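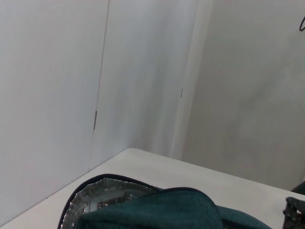

Teal insulated bag, open, on the white tabletop.

Packed Lunch and Break Area Check, Coritz building, Fri 23 August

I do this walk-through every few months and my notes always run longer than the checklist, sorry! Comments go under each item, same as in April.

1. Refrigerator temperature
OK. The dial thermometer on the middle shelf read 3 degrees C. I'd still like people to quit shoving the milk up against the back vent (it froze again, there was a slushy carton in there).

2. Refrigerator door seal
Needs work. The bottom corner on the hinge side has come away and you can slide a sheet of paper right through. I put in ticket 2441 with Sorkedby and they said they'd send the part. Until then, give the door a good push.

3. Cold lunches
OK, mostly. If your lunch has meat, eggs or dairy in it and there's no room in the fridge, please use an insulated bag with a frozen pack inside, and zip it up. A bag without a cold pack is just a nice bag. Four hours on the counter is too long for chicken salad, I don't care how good it smells!

4. Microwave
Fail. Inside ceiling was splattered and the turntable was off its track. I cleaned it myself this time. Cover your soup, folks.

5. Outlets and cords
OK after a fix. The Tollex kettle and the toaster were sharing one power strip, so I moved the kettle to its own wall outlet. Please leave it there. The label on the kettle says 3000 watts and that strip isn't made for it.

6. Fire extinguisher
OK. Gauge in the green, pin and tag in place, nothing stacked in front of it (last time it was paper towels up to the handle).

7. Floor by the sink
Watch. The mat curls at one end and I caught my toe on it twice. I've flipped it over to see if it flattens out, otherwise we'll order a new one from Papadopoulos with the next batch of supplies.

8. Trash and recycling
OK. Lids closed, no fruit flies, hooray.

Still open: items 2 and 7. I'll look at both again when the seal comes in.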